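Visit report: the two-arm build at the Sitmont workshop
March 9, 2020

Sitmont is a shared workshop on the ground floor of an old print works in Reser. Members pay by the month and get a key, a shelf, and use of the machines. I had wanted to go since November, when the group building a two-arm setup there put its first parts list on the shop's notice page. The list was called Fikre, and that has stuck as the name of the build.

I took the bus from Stitine, 60 minutes with one change, and got there at 10. The door is on the side street, past the loading dock. Ring twice, as the bell is hard to hear over the dust collector.

The front room is for wood. It has a table saw, a band saw, a drill press, and clamps along one wall. Behind it is a small metal shop with a lathe that was under a cover when I came through. Electronics and the Fikre build share the back room, which is quieter and has better light. Coats stay on the hooks in the hall. Eye protection is required in the first two rooms and is lent for free.

The build started as one arm on a kitchen table. The second arm came later, and with it the need for a proper enclosure. The group went with aluminum extrusion for the posts and the rail, mostly for the slots. An arm can be moved sideways by loosening its plate, sliding it, and tightening it again. They told me they had done this four times before settling on the present spacing. The walls went in after that. I had expected clear panels, but they wanted a plain color behind the work.

Power to the arms is 24 volts. The supply has its own switch, separate from the room lights, after somebody shut everything down one evening by closing up as usual. The control boards sit low at the front, under the rail, where they can be reached without leaning over the table. I asked about the cost and was given a figure of 500 dollars for the extrusion, panels, vent cover and hardware. The arms are a separate account and I didn't get a total.

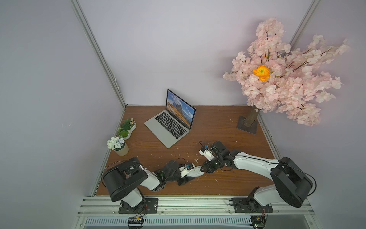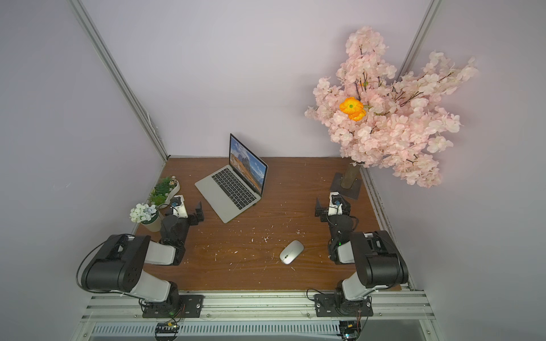 Filed under: Workshop visits

The laptop and the potted plants stay on the table with the arms, and so does the blossom tree at the back. The group wants the arms to work around ordinary things at ordinary heights. A bare board was fine for the first tests, but it told them little about reach. With the tree in the corner and a laptop standing open, there are places where an arm has to come in from the front or go around.

Most of my questions were about the grippers. Cables at the wrist were the biggest nuisance during the build. If they are tied down tightly, they pull when the wrist turns. If they are left long, they can catch on things. The present answer is a loop with some slack, and they check it by hand through the full turn before power goes on. I was shown a box of older finger pieces in several shapes. The short ones held better but could not get under anything flat.

The other problem was stiffness. In the first version the rail was fixed only at its ends, and it moved a little whenever both arms stopped together. It now has more fasteners along its length. The plates under the arms were also changed for thicker ones. If I were starting a build like this, I would copy the rail and plates first and leave the walls for last.

The tabletop could use a brush kept nearby. Small white bits get onto the wood and show up clearly against it.

I also got a look at the build log, a ring binder on a shelf by the door. Each change has a page with a sketch, the screw sizes and the reason for the change. The wiring pages are the most complete. The early pages are thin, and two of the screw sizes are crossed out with nothing written in. A copy of the wiring section can be had for the price of the paper.

I left a little after noon. There is a bakery across from the bus stop, open until two, and the return bus to Stitine leaves from the same side of the street.

Notes for anyone going: visits are by arrangement through the Sitmont notice page, and the back room holds six people at most. There is one step at the side door. Parking on the side street is for residents, so use the lot behind the Reser post office. Bring cash if you want the wiring pages.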